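03/12/2022

Went to the open day at Bedotora after all. I had told everyone I wasn't going, so naturally I met everyone I'd told in the parking lot.

They hand you a badge and a tote bag at the door. My badge was number 617 and said "Salazar," a company I have never worked for. I wore it all afternoon and was treated with more respect than I get under my own name.

The first hall was the Warkamix people and their sorting line, which was down. A young man in a very clean polo shirt explained what it would be doing if it were up, and moved his hands along the belt to show us. He was good. I'd hire him over the line.

Then coffee, bad, and a talk on "the store of tomorrow" with 100 chairs laid out and me in one of the few that got used. The speaker said "seamless" until I started writing it on the tote bag. I gave up after 10.

The Rulum demo was the one I had come for, whatever I said to people beforehand. They had put up a little grocery corner, wooden crates of vegetables and a shopping basket on a stand, and the robot's job was to do the shopping. I've watched my brother-in-law shop, so the bar was low. It is an odd thing to stand with a crowd of grown adults, all of us holding our breath over the produce. A man next to me whispered "come on, come on" as if he had money on it. My own feet hurt and I didn't move.

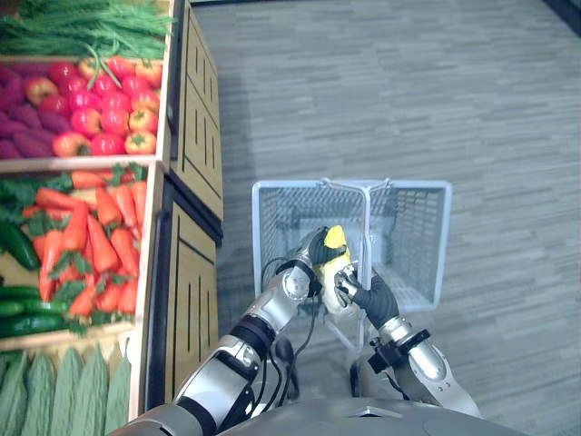

Eusebio Restrepo thought the whole thing was a lot of machinery to save a person a walk down the aisle, and said so loudly enough for the demo staff to hear. He asked them what it does when the store is out of something. They wrote the question down, so I guess it's a good one. I told him I'd pay for the version that stands in line for me.

Stayed for 2 more runs, then lost the car. Home late, soup from a can. They want us back in August for the next one and I have already told everyone I'm not going.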